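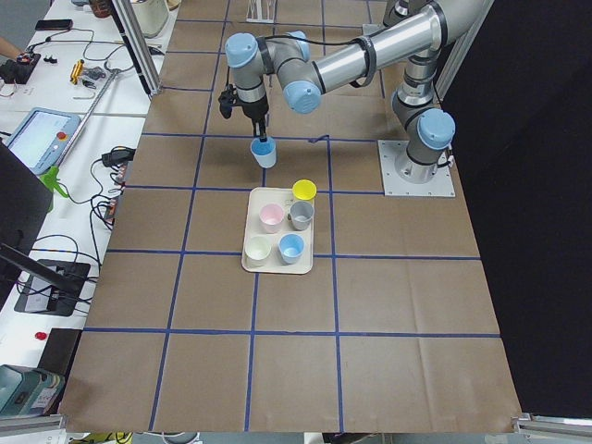

The new owner of the Rillow bakery would rather the shop opened at six, according to one customer who stopped us at the door, and a seven o'clock start is too late for anyone catching the early train.

The baker has heard this before. "I get asked every week," she says. "If I open at six I have to start the dough at midnight, and I did that for 2 years already. I won't do it again."

She took over the shop in February. The building on Aguiar Street dates from 1889 and has been a bakery for most of that time, apart from a spell as a shoe store. The oven came with it. "It runs hot at the back on the left. You learn to turn the trays."

Her flour comes from Fevine, a mill up the valley, and she changed the rye recipe when she switched. Some regulars did not like it. "They told me it was too sour. I cut the starter back a little – not much – and they kept buying it."

On her busiest Saturday so far she sold 409 loaves. On a wet Tuesday it can be a quarter of that, and whatever is left goes to the school kitchen the next morning.

Would she take on a second shop? "People keep mentioning the empty one in Pruvby. I went and looked. The rent was fine but there's no back door, and the delivery truck would have to stop on the main road."

For now she is looking for someone to work the counter on weekends. The notice is in the window.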